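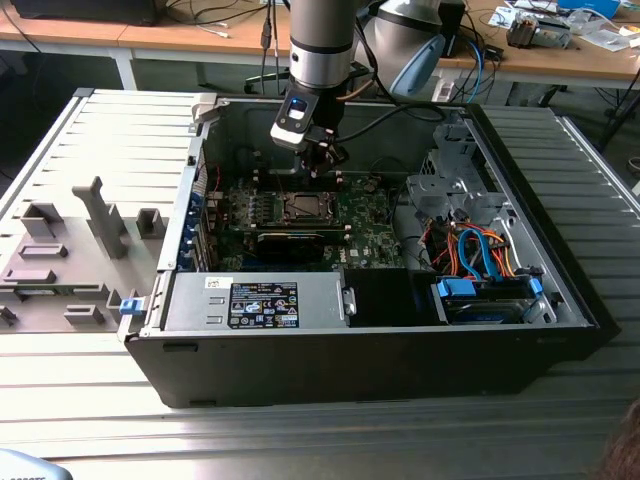 My stent FAQ (the ureteral kind, the one between your kidney and your bladder)

I've answered the same emails so many times that I finally put them on one page. I'm a patient, with no medical training whatsoever, and everything below is what happened to me or what my urology team at Drellby told me about my own case. Your surgeon may do things differently and your surgeon wins. If you have a number to call on your discharge sheet, put it on the fridge now and then come back and read.

So what did you have done?

Ureteroscopy with laser for two stones on the left side, one in the kidney and one that had wandered down and gotten stuck. They go up the way things normally come down, so there are no cuts and no stitches. They broke up the stones, fished out the bigger pieces and left a stent behind. I was 56 and had never been under general anesthesia before, which I mention because a lot of people write to me mostly scared of that part. I remember somebody asking about my garden and then I remember crackers.

What is the stent for?

It's a thin, soft, hollow tube with a curl at each end. One curl sits in the kidney and the other in the bladder, so it stays put. After they've been poking around in the ureter it tends to swell, and if it swells shut the urine backs up and you're right back to the pain that sent you to the ER. The stent keeps the way open while everything calms down. Not everybody gets one! Ask beforehand, and ask whether yours will be on a string, because that changes how it comes out.

How long was it in?

21 days. That's on the long side compared with most people who write to me after a simple case, and it was because the stuck stone had irritated the lining. I've heard from people who had theirs for less than a week, and from others who had to keep one in for months with scheduled swaps. Please don't compare your number to mine and get upset.

The one thing I will say in capital letters: KNOW YOUR REMOVAL DATE. Stents are temporary. A forgotten one can grow a crust of stone and turn into a much bigger problem. I had my appointment before I left the building, and I wrote it on the calendar, told my sister, and put it in Hodex (the reminder app I use for everything, including the dog's heartworm pills). If nobody has given you a date, call and get one.

Does it hurt?

It depends on what you call hurt. For me the first two days were the worst, and after that it was more of a nuisance with bad moments. Here's what I had, and I've since read that all of it is pretty common:

A feeling that I needed to pee right now, including thirty seconds after I'd peed.

A cramp in my side while I was peeing, especially toward the end. It happens because some urine can go back up the tube toward the kidney. Nobody had warned me about this one and I yelped in a restaurant restroom.

Burning, mostly early on.

A heavy, dragging feeling low down if I'd been on my feet too long.

Is the blood normal?

Pink or light red urine that comes and goes is something my team told me to expect the whole time the stent was in, and it did come and go. I'd have two clear days, carry in the groceries, and there it was again. Drinking more and sitting down usually cleared it up by evening. What they told me to call about was urine that was thick and dark like ketchup, clots, or not being able to go at all.

What helped?

Tamsulosin helped the most, I think. It's sold as a prostate drug, so a few women have written to me convinced that the pharmacy made a mistake, and the pharmacist at Căpraru had to explain it to me too (it relaxes the muscle in the ureter and the bladder neck, and doctors prescribe it for stents quite a bit). It made me lightheaded if I stood up fast, so I took it at bedtime. I also had a bladder-calming pill that dried my mouth out like a cracker, and I dropped that one after checking with the nurse.

A heating pad on the side and lower belly, on low. Peeing before the urge got bad. Loose pants. Peeing sitting down, gentlemen, and taking your time over it.

Then there's constipation, which no one wants to talk about. The pain pills cause it and a full bowel pushes on a cranky bladder. I took the stool softener from the first evening and I'm glad.

How much are you supposed to drink?

I was told 70 ounces a day while the stent was in, spread out, mostly water. I have a big Cerora bottle with lines on the side and I filled it twice and a bit. More is not always better, and if you have heart or kidney trouble you may have been given a limit, so ask for your own number. I stopped drinking much after 8 p.m. so I could get a little sleep, and I still got up three times a night.

Coffee made the urgency a lot worse for me. So did orange juice, which I'd been drinking by the glass because I thought the citrate was good for stones (maybe it is, just maybe wait until the tube is out).

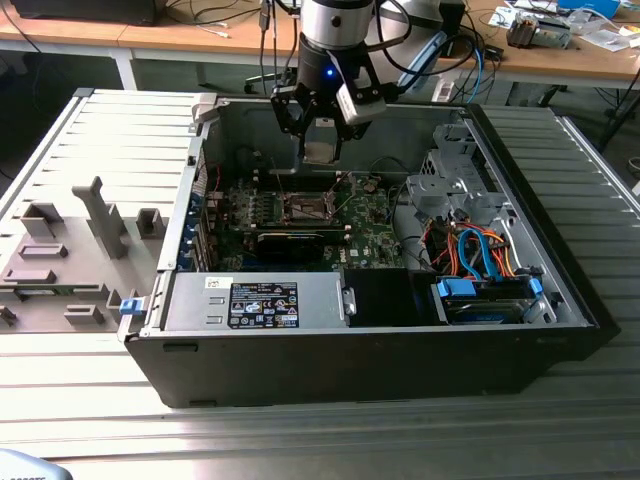
Khurram Farooqui wrote in to say that coffee never bothered him one bit, that he kept up his two cups every morning with the stent in, and that fizzy water was what sent him running. He'd like me to stop scaring people off their breakfast. Fair enough! Try a small cup and see. Your bladder will let you know within the hour.

Could you work?

I took four days off and then worked from my kitchen table. I could have gone in, but my desk is a very long hallway away from the restroom and I didn't want to be doing that walk a dozen times a day with everyone watching. If you drive for a living or lift things, talk to your doctor about a note before the surgery, while you're still clear-headed. It's much harder to get paperwork sorted out afterward.

Could you exercise?

Walking, yes, and I felt better for it. I tried a very slow jog in the second week, feeling pleased with myself, and had red urine and a sore flank until the next afternoon. The stent moves a little when you move, so anything with bouncing or twisting can stir it up. You're unlikely to knock it out of place, from what I was told, and the jog did me no lasting harm, but I didn't repeat it.

What about sex?

I get this one a lot, usually with apologies. My instructions said it was fine once I felt up to it, as long as the stent wasn't on a string. If yours has a string, you need to ask, because it can get tugged. I'll leave it there, my mother reads this page.

Do you feel it coming out?

Mine had no string, so it was a flexible scope in the office. You lie there in the gown, they use numbing gel, and they look into the bladder with a small camera and grab the curl. From the scope going in to the stent being out was less time than it took me to get my shoes off. I'd describe it as a strong, weird sliding feeling and then a need to pee. I'd been dreading it for three weeks and I laughed out loud when it was over.

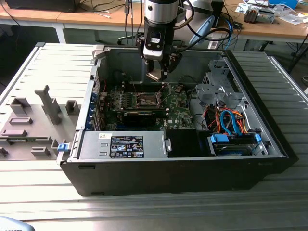 The tip that got me through was to wiggle my toes and breathe out slowly when they said "now." Also, look away or look at the screen, whichever suits you. I looked at the screen and I'd do that again, it gave me something to think about.

If you have a string, you may be asked to pull it yourself at home. Yaneth Zapata did hers in a warm shower and told me it was one long steady pull, longer than she'd expected, and then a whole lot of relief. Don't do it early and don't do it without the go-ahead, and check that it has come out whole, with both curls.

Was everything fine right after?

Mostly, with one surprise. A couple of hours after the removal I got a real, proper cramp in my left side, bad enough that I thought there was another stone. The nurse on the phone told me the ureter can spasm or swell a bit once the stent is gone, asked about fever, and had me take the anti-inflammatory I'd been prescribed and call back if it got worse. By bedtime it had faded. So don't plan a big dinner out for that evening like I did. (My sister ate both entrees.)

If yours doesn't let up, or you start running a temperature, call. Don't wait until morning to be polite.

When should I call somebody?

My sheet listed these, and yours probably has something close to it:

Fever or shaking chills. This is the big one, and with a stent or a recent stone surgery it can get serious quickly. Go in.

Pain the pills don't touch.

Vomiting so you can't keep fluids or medicine down.

Heavy bleeding or clots, or you can't pee.

The stent or the string coming out on its own ahead of time.

Will I get another stone?

I wish I could say no. My pieces went to the lab and came back calcium oxalate, the most common kind, and after that I did the famous 24-hour urine collection with the orange jug in the refrigerator. The results said I drink too little and salt too much, both of which my family could have told them for free. I cut back on the salt, I kept the dairy (I'd assumed calcium stones meant no cheese, and my doctor said the opposite, eat normal amounts with meals), and I gave up my spinach smoothies without any grief at all.

I go back for an ultrasound in August. I'll add a line here when I know.

Can I email you?

Yes, please do, I like hearing from you! I'm slow, and I can't tell you whether your symptom is okay, so if that's what you're about to ask, use the number on your discharge sheet first. Questions about heating pads, pants and what to watch on TV at four in the morning I'm happy to take anytime.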